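Search this blog
Search
Archive About Older notes

Folding clothes for a machine, second month

Posted in May by the author of Nulla Notes
11 comments | 23 shares

I promised in my last post that I would write more about the work with the grippers, and then I did not write for a long time. The reason is simple. After a day of folding clothes I don't want to type. My hands are tired in a strange place, between the thumb and the wrist, and I prefer to drink tea and look at the wall.

But several readers wrote to me with questions, and some of them want to try this work too, so I will try to answer in order.

First, what I do. A company named Kobzar collects examples for a system that should learn to do housework. They don't send a robot to your home. They send a case with two grippers which you hold in your hands, and each one has cameras on it. You do an ordinary task with the grippers in place of your fingers, and the cameras record what happens. One such recording is called an episode. Later, in their office in Narberg, somebody checks the episodes, and the good ones go into training. The bad ones come back to you as a number in a table, with a short note. I have learned to be a little afraid of this table.

My task for the whole of this period is clothes. I take a garment, I fold it, I put it on the pile. Then the next one. When the pile is complete, I shake everything out and start from the beginning. My mother asked me on the phone if they pay me to make the same clothes dirty and clean again, and I could not explain it better than that, except that they don't become dirty.

In my first month I made many mistakes, and I want to describe them, because I think they are typical.

I was too fast. I know how to fold a shirt, I have done it all my life, and so I hurried. The note came back: "Motion too quick at the grasp." When you close the gripper on a fabric while your arm is still moving, the video shows a blur at the most important moment. Now I come to the edge of the cloth, I stop, I close, I stop again, and only then I lift. At the beginning it feels like a very slow dance. After some days you don't notice it anymore, and I caught myself taking bread from the bag in the same manner.

I also corrected too much. If a sleeve was not straight, I went back and touched it, and then touched it once more, and then the other side was not straight. An episode which should be short became very long, and most of it was small nervous movements. The instruction says that one correction is good, because the system should see how a person repairs a mistake. But five corrections are a different thing. It teaches the machine to be nervous also. I liked this remark so much that I wrote it on paper and put it on the refrigerator.

The third mistake was the most difficult for me to understand. I always did everything in the same way. The same garment, the same place, the same direction, the collar always to the left. I thought this was what they wanted, because it looks like order. Then came a note for 17 episodes at once: "Please vary." If all examples are the same, the system learns only this one situation, and when the shirt lies a bit to the side, it doesn't know what to do. So now I throw the garment down before each start and I don't choose how it falls. Sometimes one leg of the trousers is inside out. I leave it so, and I solve it while recording.

It is interesting how you begin to look at clothes after this. Before, I had favorites by color or by how warm they are. Now I have favorites by how they behave. Knitwear is heavy and slow, it stays where you put it, but it is thick and after the second fold it wants to open. Thin cotton is obedient in the first fold and terrible in the second. Slippery lining I would forbid by law. The best thing in the world is an old garment which was washed many times and has no more opinions.

And the surface matters too, which I didn't expect. On a soft blanket the gripper pushes down and takes the blanket together with the cloth. You lift a sleeve and half of the bed comes with it. On a hard table the tips slide under the edge easily, but my table is small and the long things hang down on every side. So I moved to the bed, with a mat on top of the mattress. The mat is firm enough that the fingers don't sink so much, and there is more place. The bed has a disadvantage: it is low for standing and high for sitting. I change my position often, and in the evening I feel my back.

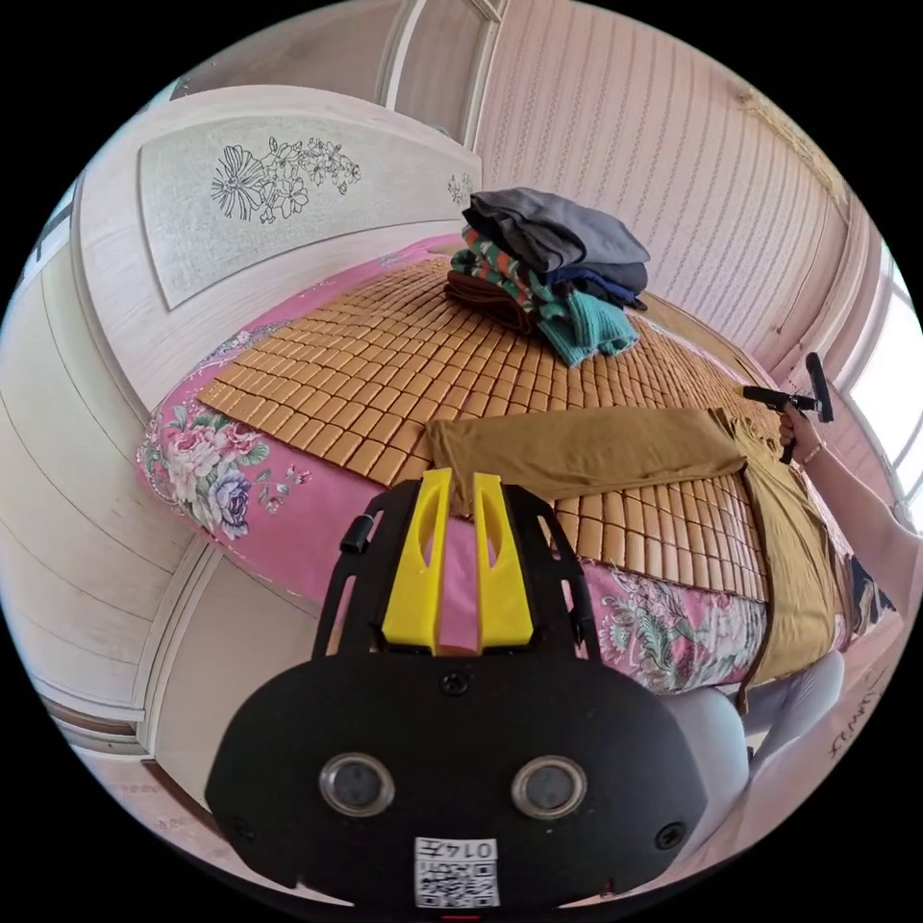
A question which I received 4 times in different words is if the two hands work equally. In my case they don't. I am right-handed, and with normal fingers I never thought about what the left one does. With the grippers you see it clearly. The left hand is an assistant that comes late. For a good fold you need that both sides of the fabric leave the surface at the same time, or it twists in the air. I practiced this without recording, only lifting and putting down, like a child who learns the piano with one key.

It also helps to have the cloth near to you and to use the elbows, not only the wrists. If you turn only the wrist, the gripper arrives under a bad angle and its own body hides what the fingers are doing. The camera must see the contact. When I am not sure, I ask myself if a stranger who watches only this video could understand where I hold the fabric. If the stranger couldn't, I do it again.

About light. Kobzar writes in the instruction that daylight is welcome, but it should not change very much inside one episode. In May this is almost a joke, because a cloud comes and goes three times while you fold one sweater. My habit is to record from nine in the morning until lunch, and then a second part after four in the afternoon. In the middle of the day I check the files, send them, and charge what must be charged.

About the privacy, because one reader from Brilthorpe asked it seriously and I want to answer seriously. Yes, the cameras see your room. Before I started, I took away the letters and photographs and everything with an address on it. You agree in the contract which rooms you use, and you can delete an episode before you send it. I have deleted several, mostly because the phone rang and I spoke. Still, you must feel well with the idea that strangers will look at your wallpaper. I thought it would disturb me more than it does. If it would disturb you, don't take this work, the money will not repair it.

And about the money, I can't write the sum here. It is paid by accepted episodes, not by hours, so in the beginning it is little, and you should not leave another job for it. My best day until now was 23 accepted folds of long garments, which are counted higher than towels. My worst day I will keep for myself.

Somebody also asked if I am not sad to teach a machine something that people can do. I have thought about this while folding, there is enough time for thinking. I don't have a big answer. My grandmother ironed bed sheets for other families until her shoulders didn't work anymore, and I don't believe she would defend this job from a machine. But I also understand the people who see it differently, and I don't want to argue about it in the comments, please.

What I would really like is to see the result one time. They told us that a visit in Narberg is possible later in the year for those who collect regularly. I imagine that I will stand there and the robot will take a shirt, come to the edge, stop, close, stop again, and lift. I would recognize it at once, I think. Maybe it will also be late with the left hand, and then I will know whose fault it is.

For the next period they have offered me a choice between dishes and shoes. I am leaning to shoes, because I have only few good plates. If a reader has already done the laces with grippers, write to me how you hold the loop, I have tried it in the evening and I could not do it even one time.

11 comments
Share this post | 23 shares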